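Preguntas frecuentes – Taller Serkari, cestería y madera tallada

Respuestas rápidas, las vamos ampliando cuando hay un hueco. Si falta algo, correo.

¿Dónde estáis?
En Dranemmont, calle del Mercado, bajando hacia el río. Puerta verde, timbre a la izquierda. El timbre suena flojo, insistid.

¿Qué hacéis exactamente?
Cestas de mimbre y castaño, cucharas, cuencos pequeños, alguna bandeja. Muebles no. Sillas de enea tampoco, nos preguntan mucho. Para enea, en Tuvirlow hay gente que lo hace bien.

¿Las cucharas son todas iguales?
No. Talladas a mano, cada una sale como sale. El largo puede variar un dedo, el color bastante más. Si necesitas un juego parejo dilo al encargar y las sacamos del mismo tronco.

¿Qué maderas usáis?
Boj y cerezo para cucharas. Nogal cuando lo hay. Olivo solo por encargo, tarda en secar y se raja con mirarlo. 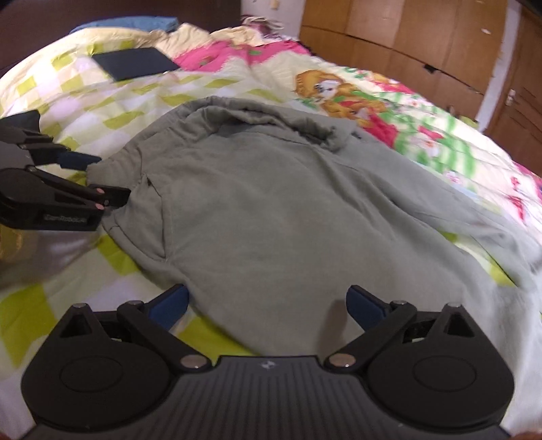 ¿Cómo cuido un cuenco o una cuchara?
Agua templada, jabón suave, secar con trapo enseguida. Nada de lavavajillas ni dejarla en remojo. Aceite de linaza alimentario cuando se vea blanquecina, capa fina, dejar una noche y retirar lo que sobre. El de oliva se pone rancio, mejor no.

¿Y las cestas?
Cepillo seco. Si el mimbre cruje, un poco de agua con pulverizador y a la sombra. Al sol no, se tuerce el asa. Para leña van las de castaño, las de mimbre blanco no aguantan ese peso.

¿Cuánto tarda un encargo?
Cucharas, 3 semanas. Cestas depende del material: el mimbre se corta en invierno, y de junio en adelante vamos con lo que quede en el almacén. Puede que haya que esperar a la temporada siguente.

¿Hacéis tapas para cestas viejas?
Sí, pero hay que traer la cesta. Con medidas por correo no sale, ya lo hemos probado y quedan bailando.

¿Reparáis?
Asas y bordes sí. Fondos, según. Si el fondo está podrido compensa más una nueva y te lo diremos tal cual. Piezas rajadas de madera no se reparan, la cola con comida no nos gusta.

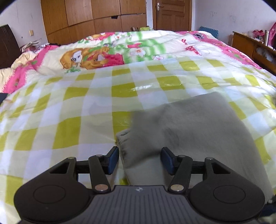
Tiempo de lectura: 3 min

¿Puedo llevar mi propia madera?
Sí, si está sana y sin clavos. Un ciruelo que cayó en el huerto, por ejemplo, perfecto. Ramas finas no valen. Avisad de cuándo se cortó, y si podéis, selladle las testas con cera o pintura para que no abra.

¿Dais cursos?
De cuchara, mañana entera, grupo pequeño. Cuchillo y madera los ponemos nosotros, venid con zapato cerrado. De cestería todavía no, falta sitio para tanta vara. Menores a partir de doce, con un adulto al lado.

¿Enviáis?
Sí, península. Cestas grandes mejor recoger en taller, el porte sale casi tan caro como la pieza.

¿Cómo pago?
Efectivo o transferencia. Tarjeta en el taller, cuando el aparato tiene cobertura. Encargos, la mitad por adelantado.

¿Devoluciones?
Piezas de catálogo sí, sin usar y con la etiqueta. Encargos a medida no, salvo defecto nuestro. Un nudo en la madera no es defecto. Una grieta si lo es, mandad foto y lo vemos.

¿Cómo cito una pieza de la web?
Con el número de referencia, viene debajo del precio. Ojo con la 749 y la 1211, tienen casi el mismo nombre y son cuencos distintos: el 749 es de cerezo, el 1211 de nogal y más hondo.

Actualizado el 23/12/2018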